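The Floor Comes First

Blond boards, old boards, and the long argument over both

Lindlow in October smells like wet leaves and floor wax. Half the town has the windows open to let the fumes out, the other half is on its knees with a rag. I came for a weekend and stayed 2 nights longer than planned, mostly on account of a floor.

Not my floor. A rental on Stekcombe Road, top of the hill, bad water pressure. But the boards! Wide, pale, a little uneven by the bathroom door. I took my shoes off without being asked. Walked around in socks like a kid. Then I started asking people about it and couldn't stop.

People here will talk floors with a stranger. In line at the bakery, at the gas pump. Everyone has one they loved and one they ruined.

Dark went out, light came in

Go back a generation and the good houses in Lindlow were all dark underfoot. Walnut stain, red mahogany stain, something close to black in the dining room. It looked expensive. It also showed every crumb, every dog hair, every footprint from the shower to the bedroom. You mopped and it looked worse.

Then the stain came off. House by house, rented sander by rented sander. Under all that brown the wood was the color of toast, or paler, and folks liked it. The rooms felt bigger. Lamps went off an hour earlier in the morning. New houses followed along, and now you can walk down a whole block at dusk, curtains open, and see nothing but blond wood.

I'm not neutral. I grew up on dark boards and I hated sweeping them.

There's a case against, and I heard it plenty. Pale floors yellow under the wrong finish. They can look cold in February. A pale floor with pale walls and a pale couch is a waiting room. You need something with weight in there, a dark bench or an old trunk, anything that sits low and holds the room down. And you need to leave some of the floor alone. That was the bit of advice I got most often and it cost nothing. Stop covering it up.

Wood tone does the rest. Look at how much work the planks do when there's not much else going on. 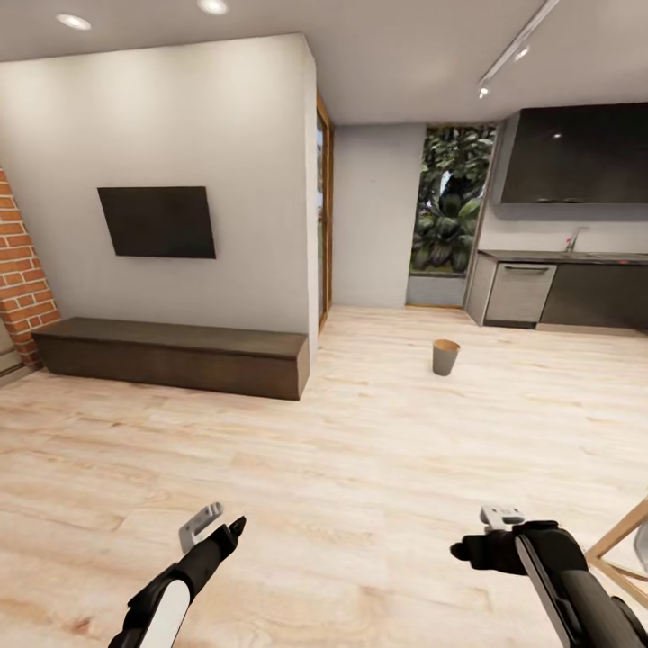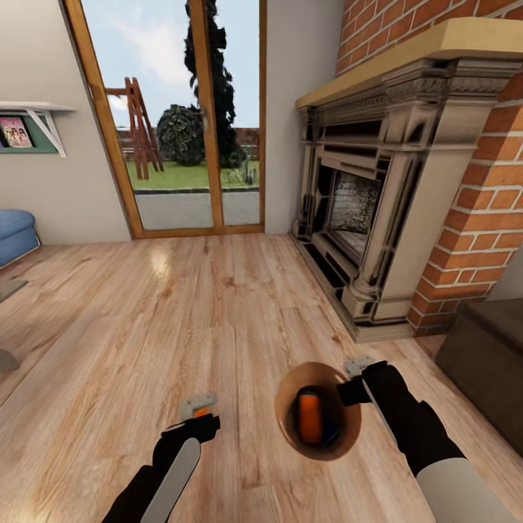
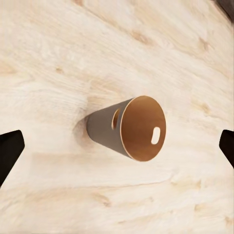

What it costs, more or less

The man at the rental counter quoted me 988 dollars for a mid-sized living room, sanded and finished by his crew, furniture moved by me. Do it yourself and the machine, the paper and the finish came to 368. I wrote both on the back of my hand, then washed my hands, then had to go back and ask again.

The gap is real money. So is the gouge you put in your floor the first time you let a drum sander sit still. Keep it moving. Start it moving before the drum touches down. Every single person told me this, and most of them had a gouge to show me, usually under a rug.

Paper: coarse, medium, fine, dont skip the middle one. Vacuum between each. Then vacuum again. Then a damp rag, then wait, then coffee.

Oil or the hard stuff

Here's where friendships end.

Oil people like a floor that feels like wood. You can fix one bad spot without redoing the room. It wants a fresh coat every so often and it drinks up red wine if you give it half a chance. The finish I kept hearing about was Mekinine, a hardening oil in a squat can, sold at the feed store of all places. Smells like nuts. Goes on with a rag, and you'd better wipe off the extra or it stays tacky for a week.

The other camp wants a clear hard coat and to never think about it again. Zapata is their pick, water-based, dries fast, stays clear. Fine for kids and chairs on wheels. But when it scratches it scratches white, and there's no spot repair worth doing. You sand the whole room or you buy a plant and put it there.

I'd go oil. I also don't have kids, so weigh that.

One warning on rags, because it matters. Oily ones can catch fire on their own in a heap. Lay them flat outside till they're stiff. Lindlow hangs them on fences, whole rows of them, and in April, when everybody's at it at once, you'd think the town was flying flags for some very brown country.

The oldest floor in town

It's in the old grange hall. Been down 97 years, according to the sign by the coat hooks, and it's still the dance floor on Saturdays. Never stained. The finish is gone in the middle, worn to bare gray wood in a big oval where people turn, and nearly perfect along the walls where they stand and wait to be asked.

I went and stood in the oval. You can feel teh dip with your feet. There's a plan to sand it level next year and a petition to leave it be, and I signed the petition, though I dont live there and probably shouldn't have.

Boots off at the door, by the way. There's a rack.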